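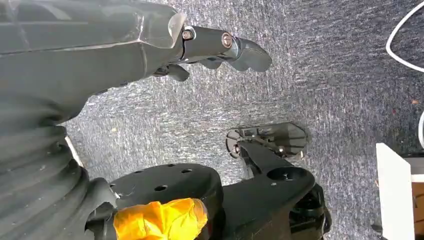

Page 15

Section 2 – Opening up the display room

Read all of it before you touch the cabinet. Applies to the Lumotdale room only. For Wekance see Musyoka's sheet, the steps are in a different order there.

Before you start

Keys, cabinet key, flat cloth, roll of tape, the Lukumay floor pad. Pad lives in the hallway closet, left side, not the right. Soft shoes please.

Steps

1. Lights first. Wall switches by the door, bottom one is the ceiling panels. They come up slow, give them a minute.

2. Glass side next. Wipe handprints with the dry cloth. No spray on the metal frames, it leaves streaks and then you're doing it twice.

3. Walk the floor. Pick up tape ends, screws, zip ties. Anything you can't name goes in the tray on the desk for Beatrice.

4. Open the white cabinet. Pull the slim handle straight toward you, dont twist. If it sticks, push the door in a little and try again.

CAUTION: Cabinet is tall and not fixed to the wall. Never lean on it, never open it with somthing stacked on top.

5. Take out the sign cards and the spare tape. Lock it again. Key back on your own ring, not in the door.

6. Red band. Run it all the way across at waist height, pull snug, hook the far end. Sagging in the middle means start over from the hook.

NOTE: Visitors stay on the door side of the band. Staff go round the end – no ducking under.

7. Stand at the doors and look back in. White cabinet shut, ceiling lights on, red band right across. Fix what's off, then let people in.

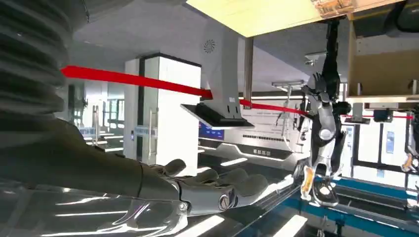
Shiny surfaces

Polished tops show everything. Dry cloth only during open hours. Stevby cleaner at closing, one capful in 500 ml of water, or two capfuls in 1,000 ml for the big bucket. No stronger. Rinse cloth, wipe again, leave to dry with the lights on.

CAUTION: Wet spots are hard to see under the ceiling lights. Get down low and check from the side.

Closing

1. Unhook the band and roll it from the far end. Fold = crease, so roll.

2. Sign cards back in the cabinet, face up.

3. Check the glass side is locked. Pull it, dont just look.

4. Lights off, bottom switch last.

Lost key or a stuck door – call Beatrice Shemweta before 5 pm, Musyoka Ondieki after. Numbers are inside the hallway closet door.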